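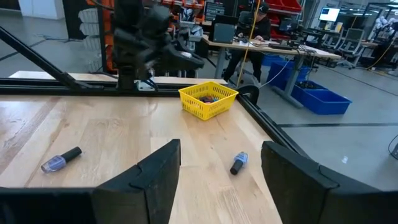

Reading time: 1 min

Gandberg publishes upkeep routine for two-arm tabletop cell

DILITZ, 23 September 2025 — Gandberg today put out the full setup and upkeep routine for its Pesance cell, the two-arm bench used for sorting small glass bottles. Free to download. No sign-up.

The routine covers 9 checks, done before the first run of the day. Finger bolts first. Then wrist camera mounts, servo temperatures, frame corners, cable ties at both arm bases. A full pass takes one operator less than a coffee break, the company says.

Main change from the January version: finger pads. Nail polish bottles are short, smooth and roll easily, and worn pads let them twist in the grip. Gandberg now swaps pads every 800 picks, both arms at once, even if only one side looks worn.

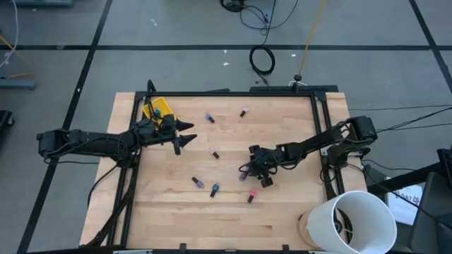 Homing has changed too. Each arm is homed on its own with the other one parked, then the two are run together at low speed across the middle of the table. Any shudder at the wrist — stop, power down, reseat the servo connector. Do not just re-run the homing script.

Cables get there own page. Slack at the shoulder, none at the elbow. Barasa, which supplies the replacement harness, has shortened it for this layout and is shipping it now. Old harnesses still fit but need 2 extra ties.

The test log behind the new pad interval, 1,136 picks in all, is inclued with the download.

Press contact: Gandberg press desk, Dilitz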